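Besby Evening Computing, Handout 5: Before You Upgrade an Operating System
Reading time: 2 minutes

Welcome back, everyone, and thank you for the lovely questions about backups. Tonight we get to the part people dread (I used to dread it too!), putting a new system on an old computer.

Start with room on the disk. Our practice machines run Rustura, and its installer wants 800 MB free just to unpack itself. Write down your free space before and after. Mine went from 3,883 MB to 314 MB in one evening, and I had quite a fright until I found the old installer files sitting there.

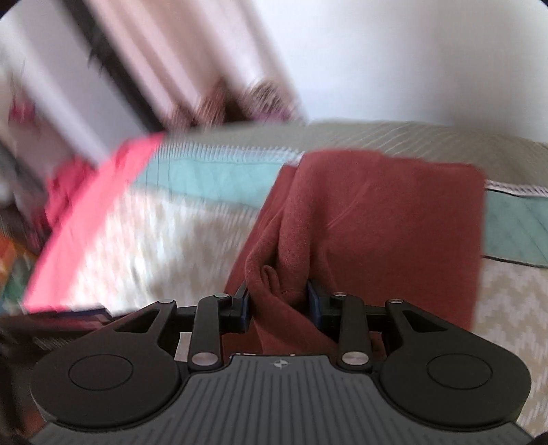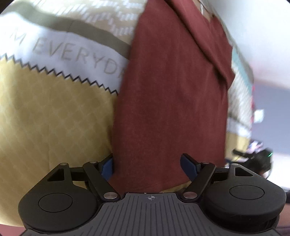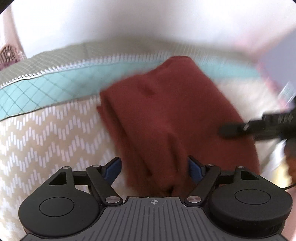

SECTION 2: STARTUP TROUBLE

If the machine stops halfway through starting, give it a good while first. Then unplug printers, drives and anything else you can do without, and try again. Still stuck? Start in safe mode - the steps are in Handout 4 - and copy down the last line on the screen, word for word, odd punctuation and all.

Please don't reinstall straight away. A stale driver is a far more common cause, and you can remove one in safe mode without touching your files.

For next time, bring your notes and read the Orness chapter on drivers.

Related handouts
Handout 3: Backups You Can Restore
Handout 4: Safe Mode Step by Step
Handout 6: Finding the Right Driver

Comments (2)
mapleleaf: Safe mode worked, it was the old scanner driver. Thank you!
tb_evening: Is Handout 6 up yet? The link goes to 5 for me.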